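Mideveck Institute of Technology
Laboratory in Robot Manipulation
Handout: Collecting Demonstrations for Bin Picking
Revised 2026-06-14

Scope

This handout covers the two ways of showing a task to an arm that are used in the laboratory portion of the course: hand guiding and remote control. It should be read before the first bench session. The mathematics of learning from the recorded data is treated in the lecture on imitation and is not repeated.

Terms

A demonstration is one complete recording of the task, from the start pose to the release of the object. An episode is a demonstration together with its log entry. A demonstrator is the person who moves the arm, by whichever method. The observer is the second member of the team and keeps the log.

Hand guiding

In hand guiding, the demonstrator holds the arm near the wrist and moves it through the task while the controller compensates for gravity. Joint positions are stored at the control rate. The method is quick to learn and gives the demonstrator a direct sense of contact with the bin wall or floor. It has two known weaknesses. The demonstrator's hands and forearms appear in the camera view, and the force applied by the person is mixed with the force of contact, so that wrist readings from these sessions may not be used as training inputs.

Remote control

In remote control, the demonstrator stands outside the marked area and commands the tool through an input device. The camera view stays free of hands. Motions are slower, and new demonstrators tend to stop above the object, correct, and stop again. Such pauses are learned along with the rest of the motion. Teams should practice the approach until it can be made in one movement before any episode is saved.

The bench task

The task is to take a named object out of a gray bin that holds a small number of unlike items. The objects differ in shape and surface on purpose. A foil packet changes its outline whenever it is touched and reflects light unevenly; a circuit board is thin and offers little to grip from above. Students should decide on a grasp for each before recording.
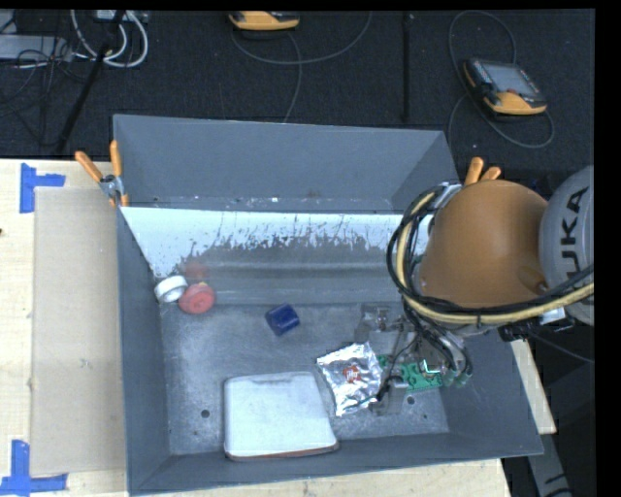
Figure 1. KUKA arm with its gripper lowered into the bin; foil packet and circuit board near the tool.

Objects resting against a wall call for a separate approach. The tool must come in at an angle that leaves room for the gripper body, and the demonstrator should consider moving the object toward the center first. If this is done, the push belongs to the demonstration and must be recorded.

Recording procedure

1. Confirm that the bin is clamped and has not shifted from its position.
2. Place the objects according to the layout card.
3. Move the arm to the start pose and open a new episode in Clunell.
4. Perform the task without speaking to the observer.
5. Close the episode and enter the result as success, partial or failure.

Failed episodes are kept. They are excluded from the first training run and used in the comparison assignment described in the Clavel workbook, chapter 3.

Requirements

The class data set will hold 600 episodes, shared across all teams. Each team records by both methods, and demonstrators change places halfway through the session. Episodes lacking a log entry will be removed.

Logs are due at the end of the session. The written report is due in August.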